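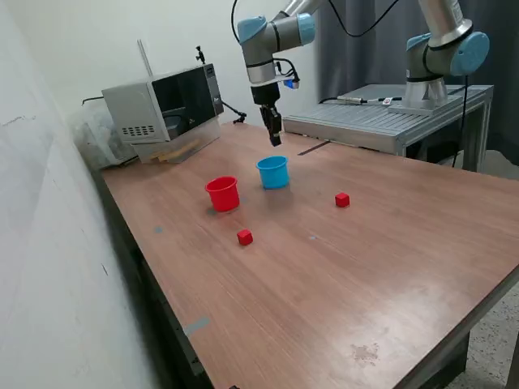

Demonstration table, cups and cubes, with both arms in position.

Open Day Walk-Round Checklist – Okoth Hall, Demonstration Area
Wednesday, September 16, 2020
Checked by: Neema Kariuki
Second check: Brayden Lachance

1. Table steady, top fit for use – OK
I leaned on all the corners, as I always do, and it didn't budge. There is a darker worn patch near one corner of the top, which is only looks as far as I'm concerned, but please run a hand over it for splinters before any school groups come up.

2. Demonstration pieces out – OK
Red cup, light blue cup, two small red cubes. The cubes are really no bigger than dice, and we do expect little ones in the afternoon, so whoever is presenting should put them away in the drawer between showings. Brayden has kindly offered a lidded tub from home.

3. Tape marks on table – OK
Gray tape still down. Please leave it be, even if it looks untidy!

4. Arm mountings – OK
Base bolts on the platform arm checked by hand and again with the wrench. Brayden did the other arm from the stepladder and was happy with it.

5. Cables – ATTENTION
A thin cable with a connector is lying on top of the metal platform. I'd like it tied back or taken away before doors open. The black cable going down past the side of the platform needs a cover wherever guests might walk – Didby sent us 2 lengths last August and I believe they are in the hall closet.

6. Microwave at end of table – ATTENTION
Raised on wooden blocks, with a clamp mount on top. I would feel a good deal better if someone from Plirnmont went over the blocks with me, and until then presenters should kindly keep visitors from leaning at that end.

7. Emergency stop – OK
Pressed twice, reset twice. Both presenters know where it is and have tried it themselves.

8. Visitor line – NOT DONE
Rope and posts are still on the Drornton van. To be set up before the first group and checked again by me.

Items 5, 6 and 8 to be signed off before opening. Thank you all for your patience with me this morning.
N. Kariuki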